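Birbridge User Forum > Software > Perception and Planning

Wrist camera pose estimate drifts on white molded parts

perix_integration
Colleagues, I am seeking guidance on a perception problem before our group commits to a change in the planning stack. We run the Kaltance planner with a pose estimator that takes its input from the wrist camera. The part is a white plastic panel with a raised rim and two ring-shaped bosses molded into the inner face. The background is dark gray, so segmentation of the outline is dependable. Orientation is less so. When the panel is tilted, the estimator sometimes exchanges one boss for the other and returns a pose turned by half a revolution. 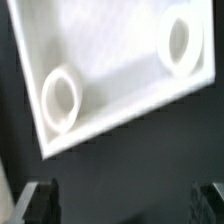
The planner accepts that pose without complaint, as the resulting grasp is reachable and free of collisions. Our log for October holds 1,044 estimates, and the exchanged pose appears often enough that we cannot release the cell. I would be grateful for advice on whether to correct this in the estimator or to add a check in the planner.

Mohandas Warrier
Application Engineering
I would recommend the estimator. A planner should not be asked to judge whether a pose is plausible when it has no access to the image. Please confirm two points: whether the bosses are matched as circles or as ellipses, and whether image time stamps are taken at exposure or on arrival at the host. A ring viewed at a steep angle is a poor candidate for a circle detector, and a late time stamp will place a perfectly good detection in the wrong position while the arm is moving.

perix_integration
Thank you. They are matched as circles after a rough rectification. Time stamps are taken on arrival. I measured a delay of some 120 milliseconds between exposure and arrival, and it is not constant.

cell4_controls
I respectfully disagree with Mr. Warrier on the first point. The estimator will always produce an occasional wrong answer on a part that is nearly symmetric. The planner knows the previous pose and the arm's motion since then. Rejecting a half-turn between two consecutive estimates takes very little code, and we have had such a gate in service for a long time.

Mohandas Warrier
Application Engineering
A gate of that kind protects a correct history. If the first estimate is the wrong one, the gate will then reject every correct estimate that follows it. I have no objection to it as a second measure.

cell4_controls
That is a fair objection. We require agreement between 2 separate viewpoints before the history is started. I ought to have stated so.

subramaniam_lab
May I ask how the extrinsic calibration is being verified? Before any of the above I would want to rule out an error in the camera-to-tool transform. The Subramaniam routine reports a residual, but a low residual over a narrow range of wrist angles means very little.

perix_integration
We use a rectangular fiducial tag on the front face of the white tapered column in the gripper assembly. Detection is acceptable when the tag is sharp. With slight blur the corners wander, and the taper of the column does not help, although I have not yet separated the two effects.
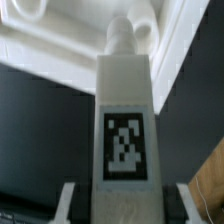 Calibration and Time Stamps

subramaniam_lab
In that case I would discard any detection below a sharpness threshold and repeat the routine with the arm at rest. Please do not average blurred corners together with sharp ones – the result looks stable and is biased.

Mohandas Warrier
Application Engineering
Agreed. I would also ask that time stamps be moved to exposure before the calibration is repeated. Otherwise the variable delay will remain in the moving data and you will be comparing unlike things.

cell4_controls
The Birbridge driver has offered exposure time stamps since version 2, but the option is off by default. It must be set on the camera node and again in the recorder. Many users set only the first.

perix_integration
Ours was set in neither. I have enabled both and replaced the circle matching with an ellipse fit on a separate branch. The calibration will be repeated at rest first, and I will then post the residuals by wrist angle in this thread. The planner gate will wait until those figures are available.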